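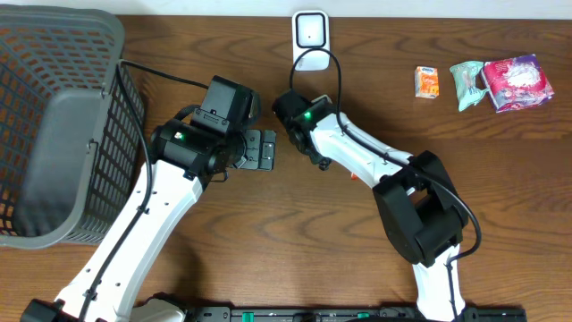

I'm Tâm Nghiêm, and I'm so happy to tell you that Hurnura, my little wash-and-fold shop in Estberg, is opening a second location on Mondel Street! We've spent 4 years in our first place, and our regulars (you know who you are) kept asking for something closer to the train. The new shop will take the same things we've always taken: shirts, sheets, baby clothes, the comforter that won't fit in your machine at home. Bring it all in whatever you've got, a pillowcase, a duffel bag or a plain gray plastic basket with holes in the sides, and we'll fold everything and send it back the same way.

Doors open Thursday, February 27, 2020, at 8 a.m., and the first 100 customers get 2 pounds free on their order. My cousins at Châu Bakery next door are bringing coffee and sesame rolls all morning, so come hungry!

Pickup and delivery will start with 23 blocks near the station, and we'll add more streets as we hire drivers. Want to work with us, or write about us? Stop by either shop and ask for Tâm.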